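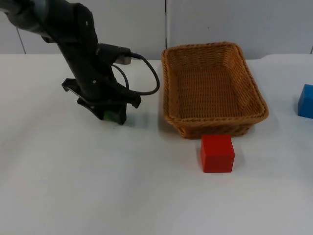 Hi all,

On 11 Jun 2020 a list member wrote:

> We're at 40 demos on the basket task and the policy still dithers over the cubes. Do you just keep recording, or change how you record?

Change how you record, I'd say! We went to 100 on Pranby before we noticed ours all began with the blocks in nearly the same places (my fault, I was in a hurry). Now I shuffle the basket and both cubes between runs – lazily, but I do it. The wrist view cares a lot more than you'd think. A blue cube half out of view up top is a perfectly good start, so please keep those.
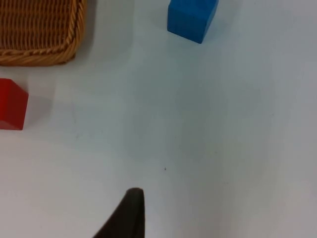

Junetell wrote back that they throw out any run where the operator hesitates, and ended up with 126 from 313. That seems harsh to me. I keep the pauses and only toss the ones where I bumped the table.

Also, save the in-between layouts as their own starting points. We label ours by what's still on the table.
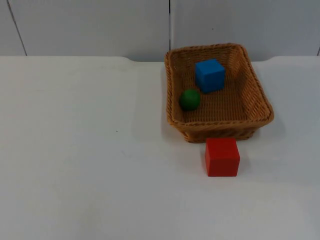 Blue cube and green ball in the basket, red cube still on the table.

Happy to share the label sheet if anyone wants it.

2 min read

Comments
"Same problem with starts here, shuffling helped." – Vorkosance
"Yes please to the label sheet!"

Recent threads
Syncing wrist and fixed cameras
Tawfik: export settings
How long is too long for one demo?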